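Omlow maple board, large: my review after a good few months

I have wanted a proper wooden board for years and kept buying rubbish ones. Thin bamboo that went furry, a supermarket beech one that bent like a crisp, and a glass thing from my aunt that made every teacup sound like a dropped tray. So when the Omlow large maple came down in price in December I stopped dithering and ordered it.

I should say straight away that I don't use mine for cooking, or not much. It did three weeks in the kitchen and then got promoted to the workbench in the back room, where it has lived ever since as a play and craft surface. The bench is one of those perforated pegboard tops, blue, holes everywhere. Brilliant for bolting things down and hopeless for anything small. Beads go through it, pen lids go through it, and you cannot draw on it without your pencil stabbing through the paper every two inches. I needed something flat and solid to sit on top, and a nice heavy slab of maple turned out to be just the job.

Ordering and delivery

I bought from Prumine, who had it cheaper than the two other shops I looked at. It took six days. The box was enormous and stuffed with that crinkly brown paper that gets everywhere (I was still finding bits behind the radiator a fortnight later), but the board had no dents and no chipped corners, so I forgive them. There's a little card in with it about oiling, printed in grey on slightly lighter grey, which I had to take to the window to read.

My order number ended in 2922 and I only remember that because I had to quote it three times on the phone. They'd sent me the wrong oil. I'd asked for the plain one and got one with orange scent in it. They swapped it without a fuss and let me keep the first bottle, which went to Juwita Pattinasarany at number 30, who likes that sort of thing.

First impressions

It is a lovely bit of wood. I know everybody says that about boards but I did stand there stroking it. The colour is pale, paler than the website photos made it look, with long streaks of grain and a few darker swirly knots that I have become quite attached to. There's a wide band near one of the long edges where the grain goes warmer and much more patterned, and I always have that side facing me.

If you want a perfectly even, bland surface then this may annoy you. Juwita looked at hers (she bought one after seeing mine, so Omlow really ought to send me something) and her board has hardly a knot on it. You get what you get, and I'd say it's worth emailing the shop first if you're fussy.

The finish out of the box was a bit dry. I gave it two coats of oil, left it overnight each time and rubbed it down with an old pillowcase in between. After that it felt silky and stopped grabbing at the cloth when I wiped it.

In the kitchen

Briefly, then, for those of you who want it for food. It's good for bread and for rolling out. It's too big for my sink, so washing it meant wedging it in at an angle and soaking my sleeves, and I got tired of that very quickly. Knife marks showed up after the first week, only faint ones, and a light sand took most of them away. Onion smell lingered. Lemon and salt sorted it out. I didn't cut beetroot on it because I'm not a fool, although I did cut a pomegranate on it, so perhaps I am.

If your sink is a decent size and you have somewhere to leave the thing standing up to dry, I think you'd get on fine. I have neither.

On the bench

This is where it has really earned its keep. I lay it flat on the pegboard and fix it with bolts through the holes along the front, and it doesn't budge. Before I did that it used to creep. You'd lean on it to press something down and the whole lot would slide away from you by an inch, usually with wet glue involved. The bolts I used are the chunky black round-headed ones from a Skendorano pack (there are far too many in a pack, I'll be handing them down to my grandchildren). Tighten them by hand first, then nip them up with a spanner. I didn't drill the board at all, and wouldn't want to.

What I like most is how well it shows up small things. We do a lot of sorting and stacking with coloured blocks in this house, and against a dark bench they used to vanish, the blue ones especially. On the maple they practically shout at you. I can see from the doorway what's been left out.

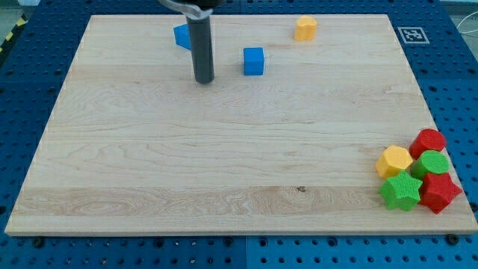

Two blue cubes and the orange heart out on the maple, bolts at the front

The blocks are from a Yusof shape set, by the way, as I know someone will ask. The heart is everybody's favourite and therefore the one most often missing. Cubes sit nice and square on the board and don't wobble, which I can't say for the kitchen table, and if you knock one over you get a good clonk instead of a rattle.

The blocks haven't marked the wood in any way I can find. Felt pen did, a little. Most of it came off with a damp cloth and a dab of washing-up liquid, and the rest faded after I oiled it again. Poster paint wipes off completely if you catch it early. Glue I just let dry and lift with a fingernail — much easier than chasing it round while it's still runny.

Things I'd change

The edges are quite crisp. I ran some fine sandpaper along the front one, where the end grain is, as my wrists were resting on it and I was getting a red line. Five minutes' work, but at this price I'd have liked them softened at the factory.

It's heavy, too. Good when it's in place, less good when you want to put it away, and I've pretty much given up putting it away. If you've got a bad back, get someone to help you lift it out of the box.

And the oil! It drinks the stuff. The grey card says every couple of months and I've found it wants doing more often than that, particularly with the heating on. A small bottle won't last you long, so buy the big one to begin with.

Oh, and there are no feet on it. I was cross about this in the kitchen, where it needed a damp tea towel underneath to stop it skating about, and delighted about it on the bench, where I wanted it dead flat. So I can't really mark it down.

Would I buy it again?

Yes, and I nearly have. There's a smaller one that would do for the kitchen and would fit in my sink, and I keep putting it in the basket and taking it out again. The large is a lot of money for a chopping board. As a work surface that I use nearly every day, I think it's fair, and it has stayed flat all through the winter in a room that's either freezing or boiling.

Four and a half stars from me. Half off for the edges and the silly grey card.

Edited to add: a couple of people have asked if the bolts come with the board. They don't, you'll need to get your own, and do check the size of your holes before you order. I didn't and had to send the first lot back.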